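Ostix two-arm bench cell
Order no. 545, ships from Listport in September

I run the spool room at Arkholm, and Saadet Öztürkmen asked me to write this page since I'm the one who uses the thing all day! We handle 1000 spools a week. I used to do the pick-and-place myself (my wrists remember), and now I set up jobs and check what comes off the bench.

The light grey spool and the red tray, both on the marble-look top:

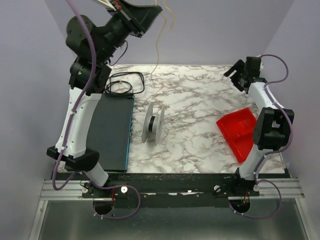
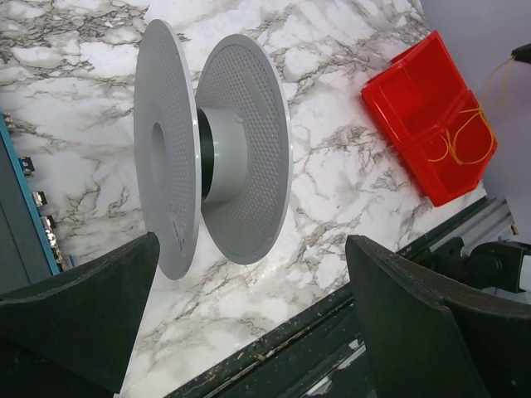
My hours stayed the same, by the way, and Elspeth Dow moved over from packing to learn the programming side. She's faster at it than me already. Spare gripper fingers are sold in pairs, so order a set with the cell.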